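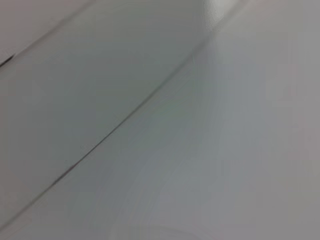 Pale gray surface, close up, with a dark seam at upper left.

Home | Notebook | Archive | Contact
Print this entry | E-mail this entry

STEDDALE NOTEBOOK, September, Wednesday, 4:40 pm

Sourdough starter trial, week 2. Sturia flour (jar A) doubled by lunch and then sulked. Subramaniam whole rye (jar B) doubled, kept going, and got into the thermometer socket. I have written "bigger jar" in this notebook before. I have still not bought a bigger jar.

Fed both at 7, equal weights flour and water. The cupboard log has 2,474 readings in it now and every one says the cupboard is colder than I claimed at the last meeting.

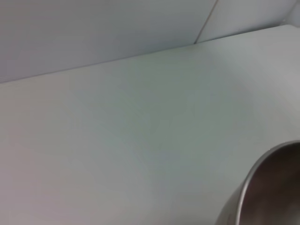

Jar A smells of apples, jar B of paint. Paint is supposed to be normal when they're hungry, so B goes to two feeds a day and I go to bed later. pH strips useless again, the color chart has three oranges on it and I can't tell any of them apart. Skiketti sells a meter. Asked for one. Was told to use the strips.

Baked a loaf from A anyway. Crust fine, middle roughly the texture of an eraser. Ate it.

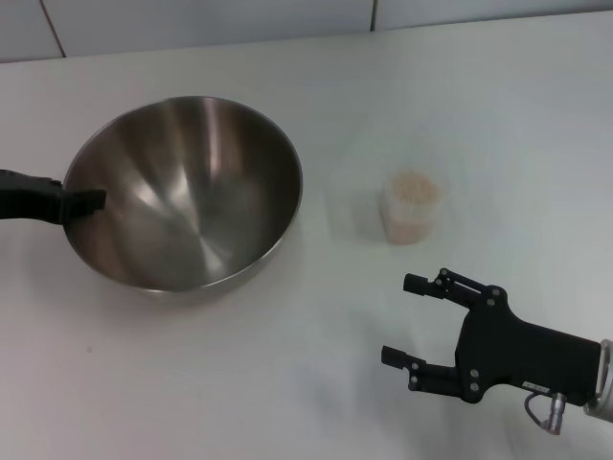
Steel pan and a small tub of what looks like grain on the white table.

To do: relabel lids, move the log probe off the back wall, jar.

Recent entries
- Rye, week 1
- Why the cupboard smells
- Strips vs. nose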